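Print this page | E-mail this to a friend

Winter beds, and what I learnt from a cold fortnight in Jondetville

Right, the heating has been on since the weekend and I've had more messages about duvets than about anything else I've ever written here, so I'm giving in and doing the bedding one.

It started in September, when we rented a stone cottage at the top end of Jondetville. Lovely place, walls as thick as my arm is long, and absolutely freezing after dark. The owner had left us one enormous feather duvet and a note saying there were blankets in the chest on the landing. I ignored the chest for two nights (stubborn) and woke up both mornings with a cold nose and boiling feet. On the third night I went and got the blankets, put a thin wool one under the duvet and another across the bottom, and slept until the bakery van hooted outside. I've been a layers person ever since!

So when we got home I pulled everything out of the airing cupboard to see what we had. Far too much, mostly. There was a double duvet cover with no duvet, three fitted sheets for a bed we gave away when we moved, and a valance I can't remember buying and hope I didn't. The odd sheets went to the animal shelter, who were very pleased with them. Do ring yours first though, as ours won't take anything with feathers in.

What I kept was plain cotton for next to the skin, two wool blankets, one light duvet and one heavier one. The light one is a Cellero that I bought in a sale and didn't expect much from, and it's been through the wash 11 times without going lumpy. I dry it flat over two clothes horses with the window open a crack, and give it a good shake whenever I walk past. It takes all day. If you've got a launderette with one of those huge dryers, go there and take a book. 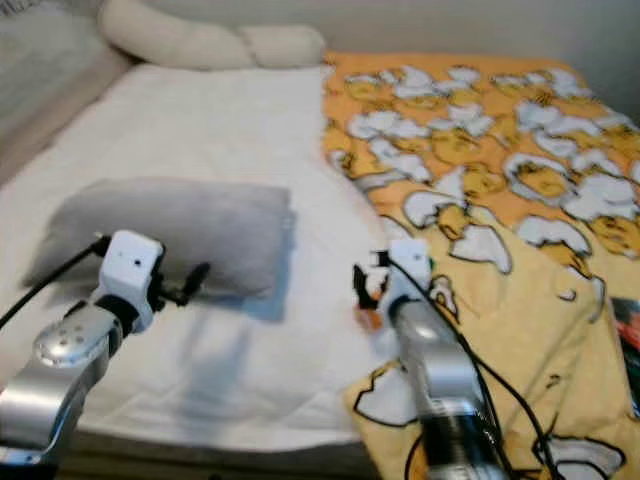 Page last changed: Wed 29 November

Pillows are where I get cross. A pillow that's gone flat is flat, and no amount of plumping will bring it back for longer than it takes to get your head on it. Fold it in half and let go, and if it just lies there looking at you, it's had its day. I use old ones for kneeling on in the garden. I also now put a zipped cotton protector on every new one before the pillowcase goes on, and wash the protectors once a month, or when I remember.

Several of you asked about thread count after last time. I bought a set from Tinberg years ago that claimed 2,000 on the packet and it was like sleeping in a raincoat. My favourite sheets are thin, soft old things that came from a jumble sale, and I've no idea what their number is. Feel the cloth if you can get to a shop. If it's slippery and stiff in the packet I leave it there.

Washing: I do sheets at 30 in winter with half the powder it says on the box, and 60 if anyone's been ill. Wool blankets get a cool hand wash in the bath in spring and otherwise a morning on the line when it's dry and breezy. Mine smelt of cupboard when they came out this year and one afternoon outside sorted it.

One last thing, for those who wrote in about moths. Ilie, the little haberdashery by the bus station, has cedar blocks back in stock. Rub them with sandpaper when the smell fades and they carry on working for ages. I've got one in each blanket and one in the sock drawer, and next month I'll tell you how the draught curtain is going, if I ever finish hemming it.

Contact us | Copyright, all rights reserved | Back to top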